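3 min read
Print | E-mail

Grellberg lab tests three grippers in simulated kitchens before buying
August - By Ginette Arsenault

A small automation lab in Grellberg has finished the first stage of a gripper comparison, and it did so without picking up a single real object.

The lab, run by Diltholm, spent most of the summer putting three gripper designs through the same set of grasping jobs in simulation. The aim is to choose one for a kitchen assistance arm that the company plans to build next year. Two of the designs have stiff parallel jaws. The third, from the supplier Nasodier, has curved fingers with ridges running along their length.

Each gripper was given nearly 3,000 attempts, spread over 256 room layouts. Counter heights, cabinet positions and wall coverings changed from one layout to the next, as did the lighting. The objects were mostly food and small household goods. The arm model and the controller stayed the same throughout, and the camera was mounted at the wrist in every run.

An attempt passed if the object was lifted clear of the surface and held for five seconds. Dropping it, pushing it out of reach or touching a cabinet ended the attempt.

The curved fingers did best on rounded items. The parallel jaws were better with boxes and anything thin, such as a folded cloth or a plate standing on its edge. One of the two parallel designs was withdrawn in July after its maker changed the jaw dimensions, and its results are being kept out of the final table.

The close wrist view caused trouble of its own. A curved finger takes up a good part of the picture, and the controller sometimes lost track of the far end of an object once the finger came around it. The team tried moving the camera back 50 millimeters on the arm model. That helped with long items but made small ones harder to find, so the camera went back to its first position for the remaining runs.

Most of the failed attempts with the curved fingers came during the approach. The controller had been tuned on straight jaws and tended to close too early. A second set of settings is being prepared, and the food items will be run again with it - pickles, eggs and bread rolls first. 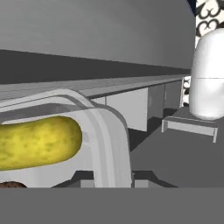

Zuweira Fiadzo said the approach problem did not surprise her, and that she would want to see the grippers compared with a controller tuned separately for each one before any money was spent. Sharing one controller makes the table easy to read, she said, but it favors whichever hand the settings were written for. She also asked for the contact settings to be published, as soft foods are hard to model and small changes in friction can move the results a good deal.

Diltholm said it would release the settings along with the table. It has not decided whether to tune separately - that would add several weeks, and the workstations are shared with another project.

Tests on a physical arm are planned for the Guillot building once the second round of simulation is done. Those will use the two remaining designs and a much shorter list of objects. The company expects to place its order after that, and said the price of replacement fingers would count in the decision along with the test results.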